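Ich sag's gleich vorweg: Ich bin aufgeregt wie vor meinem ersten Schulkonzert! Im Juli erscheint **Drallholm**, mein zweites Album, bei Sokeo – 14 Lieder, aufgenommen mit Nadja Gasser am Schlagzeug und viel zu viel Kaffee.

Angefangen hat alles mit einer Kassette von Prallura, die ich als Kind rauf und runter gehört habe (meine Schwester kann das Intro bis heute nicht ertragen).

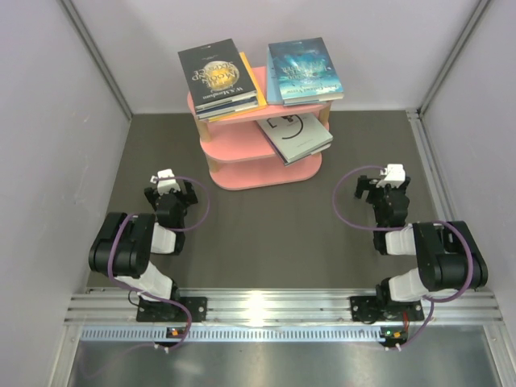 *Bücherstapel auf rosa Regal, obenauf „The Moon and Sixpence“ von W. S. Maugham*

Vorab spielen wir die Platte einmal komplett live, im Wieser, um 20 Uhr. 80 Plätze gibt es, vier davon verlosen wir über den Newsletter. Danach stehe ich am Plattentisch und rede mit allen, die noch wollen!

Hörproben und Interviews gern direkt über mich.

Fanni Nyitrai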